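Loose finger pads on the Fatis hand-held gripper: what we found and what to check

Bench notes, January 2024

Anyone who has booked a Fatis gripper at Costska since the autumn should read this before taking one out again. Three of the units had finger pads that could move on their mounting. One pad came off during a session and a person's fingertip was pinched. The injury was minor and was treated from the first aid box, but it has gone into the accident book and the units were withdrawn the same afternoon.

The fault first showed up as bad data. Siiri Dzene was going through a set of 1,001 demonstrations recorded for the pick-and-place work when she noticed that the closed width no longer returned to zero between grasps. On a sound unit the Savis log shows a flat line at zero whenever the trigger is fully pulled with nothing between the fingers. In this set the line sat slightly above zero, dropped back, then climbed again. The steps were small and they did not match the order in which objects were handled. She assumed a calibration error, repeated the calibration and got a clean result, and the drift was back within nine grasps.

Calibration could not have cured it. The width is taken from the finger linkage, well behind the pads. If a pad shifts on its finger, the linkage still reports where it thinks the tip ought to be. Calibrating with the pad pushed inwards gives one zero and calibrating with it pushed outwards gives another, and either will look correct on the screen until the pad moves again. 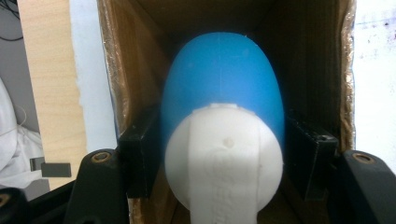 The pads are held by a single machine screw each, going into a brass threaded insert set in the printed finger. The insert is pressed in hot and relies on the plastic flowing into its knurling. When Jummai Akpan took the first unit apart, the screw was still tight in the brass. The insert itself was turning in the finger. Tightening the screw further drew the insert upwards by a fraction of a millimetre, which felt from the driver exactly like a screw biting. We think several people had done this in good faith, and each attempt will have made the hole worse.

The finger blanks on all three units came from a batch printed in July. The insert holes in that batch are oversize. Wouters, who supply the fingers, have confirmed that the drawing was changed to suit a larger insert and that the older, smaller inserts were then fitted from existing stock. The changed drawing carried the same revision letter as the one before it, so there was no way to tell the parts apart on arrival. We should still have caught it. Our incoming check measures finger length and pivot bore and has never included the insert holes.

Tight spaces appear to be the worst case. Reaching down between the walls of a carton puts a sideways load on the pads whenever the operator steadies the tool against the side, and a smooth rounded object tends to ride up and push the pads apart when squeezed off centre. Both loads act on the insert as a twist, which is the direction in which it has least hold. Open table work is much kinder. Of the sessions in the log, those recorded over a flat surface show hardly any drift, even on the unit that failed later.

That unit failed while Mebrat Beyene was using it. The left pad rotated on its screw under load, the insert pulled clear of the finger, and the closing spring took the linkage through the remaining travel. Mebrat had a fingertip near the pad to feel for the movement we had asked everyone to look out for. The instruction to check by touch had gone out by message two days earlier and did not say that the trigger should be locked first. It should have said so and has been withdrawn.
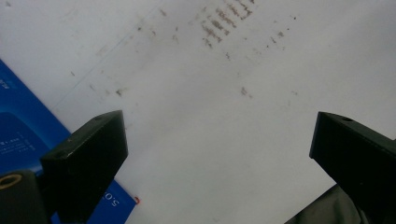

Fatis fingers open over a white surface, with the corner of a blue booklet at left.

A pull test was carried out on every finger in the cupboard. Each pad screw was loaded axially and then in torsion, on a fixture made up by Milagros Macaraeg. Fingers from before July took 15 times the working torsion without any movement of the insert. Those from the July batch let go at values too scattered to be worth a mean figure. Some of them held well enough to pass, and they have been scrapped with the rest.

The replacement fingers have the smaller hole, and the pad now sits in a shallow pocket so that the insert no longer carries the twist alone. Drawings have been given a new revision letter and the letter is moulded on the inside face. If you find a finger with no letter, hand it in.

Until the refit is finished, the following applies to all hand-held units:

Lock the trigger before touching a pad or anything forward of the pivot. The lock is the sliding tab under the handle. Releasing the trigger does not count as locked.

Check the pads with the driver, with the lock on. Hold the pad still and turn the screw gently clockwise. If the brass turns with it, stop, tag the unit and put it on the red shelf. Do not glue it. Two fingers came back with adhesive in the hole, and it had run into the pivot on one of them.

Record a zero check at the start and end of each session – fingers empty, trigger fully pulled, held for a slow count of five. Savis will now refuse to close a session without the second one.

Do not recalibrate part way through a session to get rid of an offset. Note the time of the offset and carry on to the next stop, then tag the unit.

As to the data, Siiri has marked every session from the affected units. Camera and pose streams are unaffected and can be used as they are. Width values should be treated as unreliable from the first non-zero closing onwards. Where both end checks exist and agree, the session can be kept whole. Analyn Tagle has the list and can say whether a particular session is on it.

Refitted units will be returned to the cupboard as they pass, with a green tag on the handle. Questions about the pull test go to Milagros, and anything about fingers or inserts to Jummai.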